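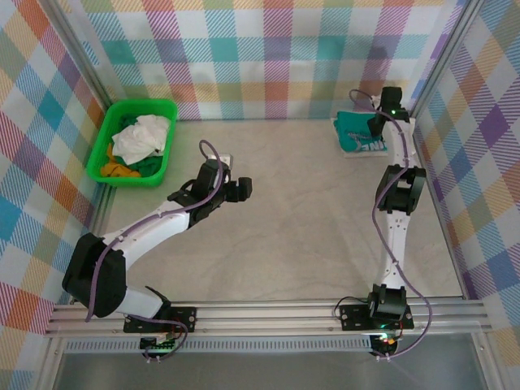 ### 4.2 Folding as a two-handed argument

The Piltstead policy was trained on 2993 teleoperated episodes, of which 2779 survived review. The remainder taught us mainly about our operators. Each trial draws garments from a basket and ends with a stack, or with something the protocol generously scores as one.
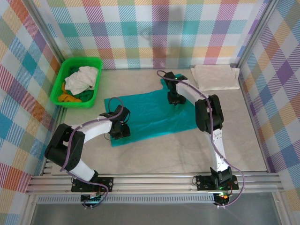

**Figure 3.** Bimanual handling of a teal cloth on the work surface.

Flattening proved harder than folding. The Serrano baseline treats every wrinkle as a feature and will happily smooth one corner for its full budget of 3000 control steps. Adding a shared value head (Benedetti's suggestion, resisted by the rest of us until June) changed its behaviour in 32 trials out of the Vilov set. We make no claims about trousers.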